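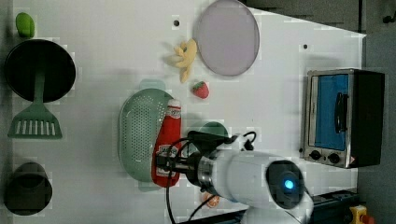 Stock fingers vs. Lurgate soft pads on smooth bottles

Posted in Grippers and End Effectors
January, 9:40 pm
by gunvor_aasen

I've been running the play kitchen table with two sets of fingers and wanted to put the results up before I swap again. Same arm, same controller, same grip force setting. One set is the stock hard fingers with the thin rubber face. The other is the Lurgate soft pads, the 4 mm ones.

The task is to pick the ketchup bottle up off the colander and set it down on the plate. I ran it 469 times with the stock fingers and 469 with the Lurgates. The stock fingers dropped or twisted the bottle more often, mostly when the grasp landed low. The soft pads held on better but let go late. The bottle sticks to the pad for a moment when the fingers open and tips over on the plate.

For the spatula I would not use the soft pads at all. They are too thick to get under the handle when it's lying across the pan.

Has anybody tried a thinner pad, or a release move that fixes the tipping?

trygve_f wrote:
What's your opening speed? We had the same tipping with the Lurgates and it went away when we slowed the first part of the opening and then let it go full speed. Two stages. If your controller only takes one speed per command you can send two commands back to back.

gunvor_aasen wrote:
Full speed. I'll try that tonight.

hcastano wrote:
I don't think this is a pad problem. You're grabbing the Heinz bottle below the middle and the weight is all above the fingers. Any pad will let it swing. Move the grasp up toward the cap and run it again before you spend money on pads.

gunvor_aasen wrote:
I can't always go higher. When the bottle is over the rim of the colander the cap end is the part that moves if you touch it, and the grasp planner prefers the lower spot. I could force it, but then I'm testing my override and not the fingers.

hcastano wrote:
You're already testing the planner. If it picks a different height for each run the two sets of numbers don't compare. Did you log grasp height?

gunvor_aasen wrote:
Yes. It's in the log for all of them. I haven't sorted by it yet.

Ermanno M. wrote:
Sort by it. I would bet most of your stock finger drops are at one height.

I disagree with Heriberto about pads though. We did 824 picks on the Ljungberg bench with hard fingers and the grasp height fixed, and shiny plastic still rotated in the grip. Anything round and smooth will. We ended up cutting a shallow V into the finger face and left the rubber off. It's ugly and it works on bottles and cups. It is bad on flat things like plates.

hcastano wrote:
Bad on plates is a big thing to give up on a kitchen table.

Ermanno M. wrote:
Depends what you pick. We didn't pick plates.

trygve_f wrote:
Pusau sells a 2 mm pad now, same bolt pattern as the Lurgate. I haven't used it on bottles. On the toy fruit it was fine, and it did get under a spoon handle.

gunvor_aasen wrote:
Ordered a pair of the Pusau ones.

Update on the release: two-stage opening helped. The bottle still tips now and then but much less than before. Sorted the log too, and Ermanno was right, the stock finger drops bunch up at the low grasps. The twisting doesn't. It's spread over every height.

hcastano wrote:
OK, the twisting is the pads then. I'd still fix the height for the next round.

gunvor_aasen wrote:
Will do. Fixed height, three finger sets, and I'll leave the spatula out of it.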